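The Drawer for Small Things

September 27, 2018

50 shares 12 comments

When my mother-in-law moved out of her house in Ferkstead, the furniture took one morning and the small things took the rest of the month. I mean the things which live in jam jars and biscuit tins: curtain hooks, fuses, a key for a radiator, the spare foot of a chair that was sold long ago. My husband wanted to throw all of it away. His mother sat beside the tins and picked out of them, one by one, the pieces she could still name.

I come from a country where people of her age keep everything, so I was on her side. But I also understood my husband. A tin of small parts is useful only to the person who filled it. For everyone else it is a heavy tin.

Since that time I have been asking people how they keep their small things, and I have learned that this is a more private question than I expected. People will show you their kitchen and their bedroom before they show you the drawer with the screws.

Mairéad Doherty was willing to show me hers. She repairs lamps, in a narrow building behind the old Nic Giolla hardware store in Jaltow, and she has done it for 20 years. The store itself closed last November. When I visited, its sign was still up and there was still a brown paper notice in the window, thanking the customers.

"I used to walk across the yard when I needed a washer," she told me. "One washer. He would sell me one washer, and he would write it in the book."

This book she now has, because the family gave it to her. It is a long ledger with a green cover, and the sums in it are so low that I thought at first I was reading them wrong. One washer. Two hinge pins. A length of chain, measured against the brass rule on the counter. Today a person who needs one washer must buy a bag, and then the bag has to live somewhere. Doherty believes this is the true reason our houses are full of small parts. The store used to keep them for us. Now each house has to be its own hardware store, with a very bad storekeeper.

I asked her what makes a good one. She thought about this for some time, and meanwhile she went on taking apart a desk lamp, an Eralar with a heavy round foot, which somebody had brought because it would not stay up.

"You have to decide what a thing is," she said. "That is the whole difficulty. Is this a lamp screw, or is it a short screw, or is it a brass screw? You can put it in any of the three places, and afterward you will look for it in the other two."

Her own answer is to sort by the job and not by the shape. In one drawer is everything for changing a socket: the socket, the small nut, the tube with the thread, the sleeve. Another one has everything for a switch. The same screw may be in both. In the hardware store this would have been a scandal, she admits, because there everything was sorted by size, and size is easy to teach to a new boy. But she has no new boy to teach, and she thinks with her hands.

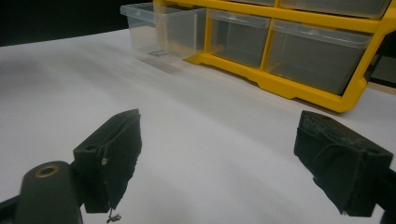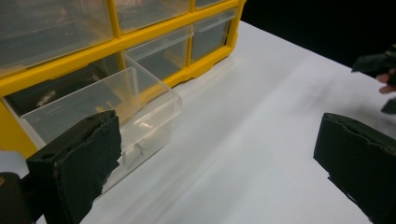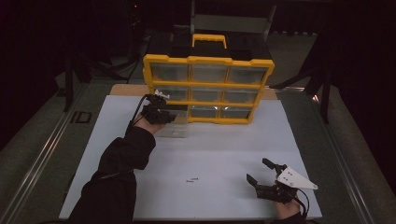
Yellow parts organizer with clear plastic drawers, on a white work surface.

The plastic cabinet with little see-through drawers is, I think, one of the modest good ideas of the last century. Before it there was the wooden chest with a label on each front, very handsome, and now sold at a price which no one who repairs lamps could pay. The labels were the weak point. A label is a promise made by somebody who had time that day. After some years the drawer marked HOOKS contains a little of everything, and the hooks are in a tin. With a clear front you do not have to believe the label.

Not everybody agrees with me. A retired schoolteacher in Ferkstead, who rebuilds clocks at her dining table and who asked me not to print her name, will not have clear drawers in the house. She says they make her feel watched. She uses envelopes, standing up in shoe boxes, and writes on each one in pencil the clock it belongs to, the date when she opened it, and sometimes a remark. I was allowed to read a few. "Do not force." "Was already bent." One said only "Ask Peter," and she could not tell me anymore which Peter it was.

Her boxes are a kind of diary. This I found again and again with the people I visited. When they opened a tin or a box to show me how it was ordered, they began very soon to tell me about an apartment they had left, or a father, or a bicycle. A man who restores accordions told me he keeps the broken reeds together with the good ones, so that he remembers which maker breaks in which place. I asked if he ever used a broken one. He looked at me as if I had asked whether he ever used his photographs.

There is also the question of when to stop. Doherty has a rule, and I have tried to adopt it at home with moderate success. If a part has waited seven years and no lamp has asked for it, it goes in a bucket by the door. Anyone who comes to pick up a repair may look in the bucket and take what they like. Children are very good customers of the bucket. Adults first say no, thank you, and then, while she is writing the receipt, they bend down — only to look.

The bucket is also how she came to have the ledger. The oldest of the Nic Giolla daughters came to collect a standing lamp, saw in the bucket a coat hook which had been her father's, and sat down on the step with it. They talked until it was dark. The following week she came back carrying the book.

I told this story to my mother-in-law, who now lives with us, two floors up from the street, with a window that looks at a bus stop. She listened politely. Then she wanted to know if the lamp woman had any use for a radiator key.

We brought it to Jaltow together. Doherty turned the key over, asked what kind of radiator it was from, and got a long reply, with the name of the plumber in it and the winter when the pipes froze. She did not have a drawer for radiators. She put it in with the switches for now, and wrote "Mrs. H., key" on a piece of tape. My mother-in-law watched her do it and then asked the price of the Eralar lamp, which was not for sale.

7 comments on this story have been selected by the editors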